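Workshop notebook, Jidano bench
3 Jan 2024

Cookware set for the Pastska kitchen layout, sheet 431. Continued from the December pages, where the lid and pan were still entered as a single item. They are now entered separately.

Table wiped with a dry cloth before starting. The grey scuffs in the top are in the surface and do not come off. Left as they are.

Start layout: pan with lid on, plate to its right, yellow piece on the plate.
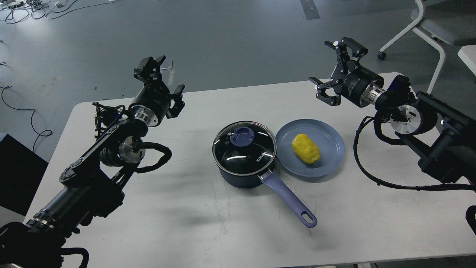 Lid on, yellow piece on the blue plate.

Handle angle matters more than I had allowed for. Pointing down and to the right, it stays clear of the plate and leaves the lid knob free from either side. Turned square to the front it would overhang the edge on the smaller Drollivow table. Sheet amended to show the diagonal.

Open layout: lid flat on the table to the left, knob up, pan in the middle, blue dish on the right with the yellow piece still in it. Lid goes knob up in every case. Knob down it rocks, and the rim marks the table.

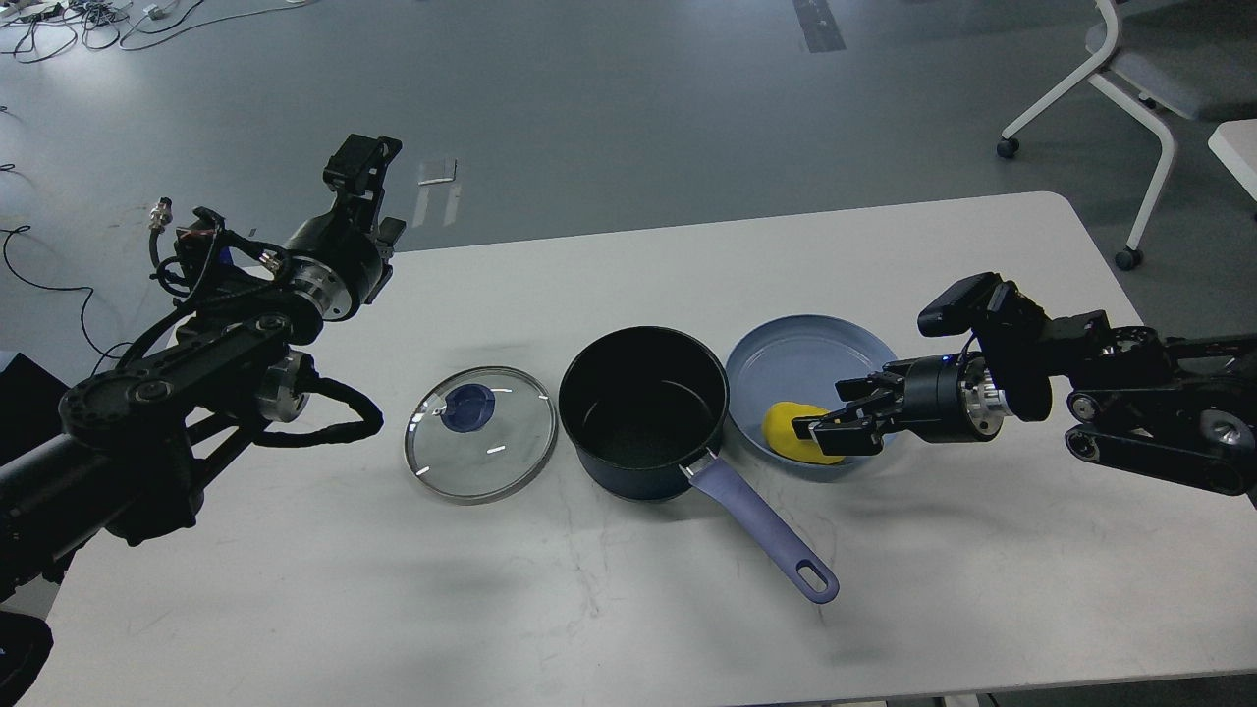 Storage and labels

Pan and lid share shelf label 477. Blue dish is 2994, in the Galang crate with the other shallow ware. Yellow piece goes in the small parts tub, no label of its own yet. Do not stack the dish inside the pan, as the finish on both is easily rubbed.

Closed layout again for the sheet: lid seated on the pan, pan at the centre of the table. The overhead lights throw white highlights on the glass,
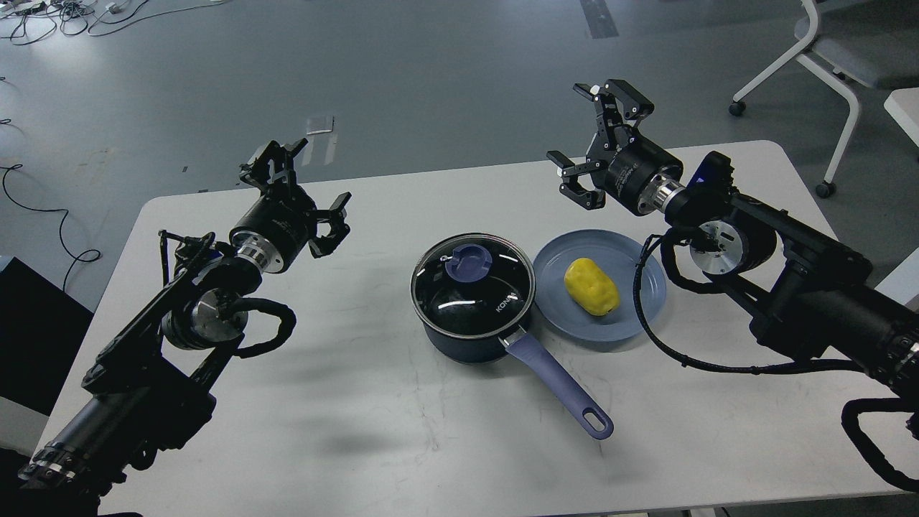

so judge the fit of the lid from the rim and ignore the reflections. A low viewpoint from the front edge is better for this than looking straight down.

To do: cut 2 felt discs for the shelf, print a label for the tub, copy the amended sheet to the Pastska folder.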